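3.2 Erhebung der Demonstrationen

Die Demonstrationen wurden an der Spielküche des Standorts Hundonthorpe per Teleoperation aufgezeichnet. Insgesamt liegen 478 Episoden vor, davon 61 mit Topf und Deckel. Als Greifobjekte dienten unter anderem Kunststoffbananen unterschiedlicher Größe, deren gekrümmte Form je nach Lage verschiedene Greifwinkel verlangt. Abb. 4 zeigt eine Objektanordnung auf der Arbeitsplatte: Die größere Banane liegt quer auf dem Topfrand, die kleinere rechts daneben, der Deckel flach davor.

Jede Episode wurde nach höchstens 100 Sekunden beendet. Zwischen den Episoden legte die bedienende Person die Objekte nach einer Zufallsvorgabe neu aus - Spüle und Herd blieben an ihrem Platz. Der Laborhintergrund wurde nicht abgehängt, um die visuelle Varianz der Daten zu erhalten. 23 Episoden mit fehlerhafter Zeitsynchronisation wurden vor dem Training verworfen.

Abb. 4: Versuchsaufbau mit Spielküche und Roboterarm.

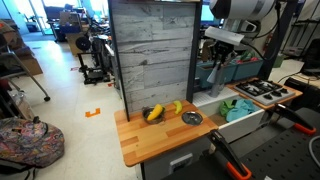 Die sprachlichen Anweisungen wurden nachträglich von zwei Personen unabhängig annotiert; bei Abweichungen blieben beide Fassungen im Datensatz.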